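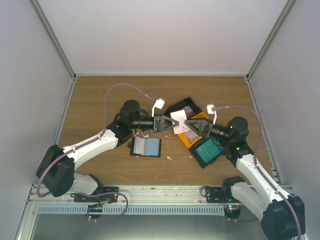 About Fleltska

Fleltska writes control and planning software for two-arm manipulation. We do not build arms. Customers bring their own hardware, and we supply the layer between the joint controllers and whatever model or script decides what to do next.

The company was started by Beathag Dalgleish and Rochelle Holloway after both had spent several years maintaining motion code for packaging lines. Beathag leads control. Rochelle leads perception and tooling. There are 12 of us now, all in one building in Stustport, with the lab on the ground floor and desks above it.

What we ship

Castellanos is the bimanual controller. It runs both arms from a single 500 Hz loop, so that a grasp held by two grippers is treated as one constrained system. Collision checks between the arms run inside the loop. Force limits are set per task and can be changed while a task is running.

Trindstead is the recording and replay tool. It writes joint states, commands and all camera streams against one clock and flags dropped frames at the time of recording. Most customers start with Trindstead and add the controller later.

Both products are released together every seven weeks. Release notes list known faults first.

Perception at close range
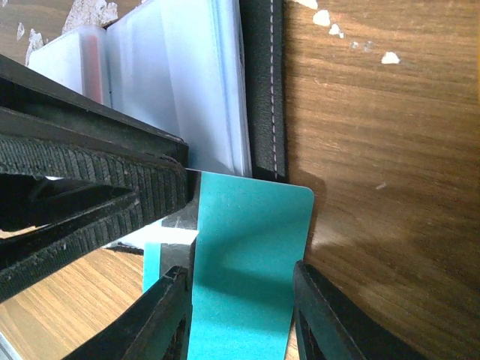 Thin, flat objects take up most of Rochelle's group's time. Depth readings on them are poor, and the object is often hidden by the fingers at the moment its position matters most. The group therefore estimates pose from edges and surface markings, using the wrist views together with a fixed view of the table. A teal card with a wide black stripe is a fair case: one fingertip covers part of the stripe, another sits at the card's right edge, and the lower end is out of view, but the stripe runs parallel to the long side and still gives orientation. Clear plastic sleeves are harder. Their edges stack up and the estimator tends to return several candidates, which the planner then has to carry forward until one can be ruled out.

Working with us

Integration begins with a call and a copy of your robot description file. We reply with a list of what is missing, usually joint limits and camera calibration. Supported arms are listed on the hardware page – if yours is absent, ask, as the driver interface is small and we have written 34 drivers to date.

Support questions go to the engineers who wrote the code. We do not offer on-site installation outside Stustport.

Page last revised Sunday, June 3, 2018.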